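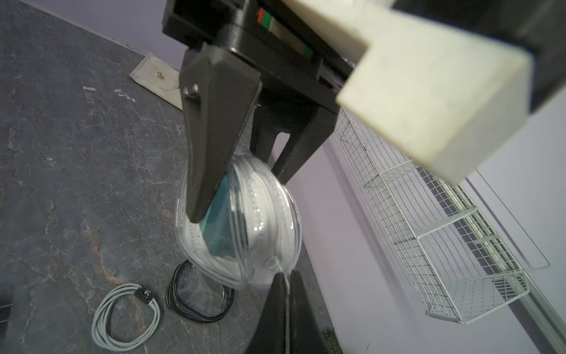 Gakden opens sorting and packing counter for small household items in Arnport

ARNPORT, 7th July — Gakden, the home organizing company, today opened a walk-in counter at its Rantala Street shop where people can bring the contents of their junk drawers and leave with them sorted, bagged and labeled.

The service is called Plona. Customers bring cables, straps, pouches, travel leftovers and other small things that tend to pile up at home. Staff go through them with the customer at the counter, coil what needs coiling, and put loose pieces into clear bags so the contents can be seen without opening them. A cable can be laid out flat, checked for its connector and matched to a device before it is put away.

"Most people who come to us own more bags and boxes than they need," said Irja Kauppinen, who runs Gakden. "They want to know what is in them. We use clear plastic for small items and cloth or paper envelopes for things the customer wants to keep together, like a spare strap and its pouch."

A visit lasts 27 minutes and covers up to 111 items. Larger collections can be split over two visits. Customers may bring their own containers or buy them at the shop, and anything they decide not to keep goes home with them.

Plona was tested with households in Arnport starting last October. During the trial, staff handled 2000 items, most of them charging cables and small travel goods.

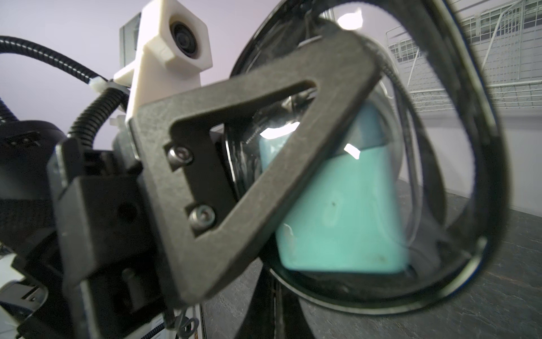

The trial also led to changes in how the shop is set up. Heiðrún Ásgeirsdóttir, who planned the work area, chose dark work surfaces so that clear bags and pale cables are easier to pick out. Open wire shelving was preferred to closed cabinets.

"Cables were the slow part," Ásgeirsdóttir said. "We now start with them and leave the bags for the end. It cut the waiting time, and customers seem to find it easier to make up their minds."

The counter has places for 6 customers at a time. Visits can be booked at the shop or by phone, and walk-ins are taken when there is room. Gakden will offer a shorter visit for cables only later in the year. Prices are posted at the counter.

About Gakden

Gakden helps households sort, pack and store everyday belongings. The company is based in Arnport and works in homes as well as at its Rantala Street shop.

Press contact: Enikő Orbán, Gakden, Arnport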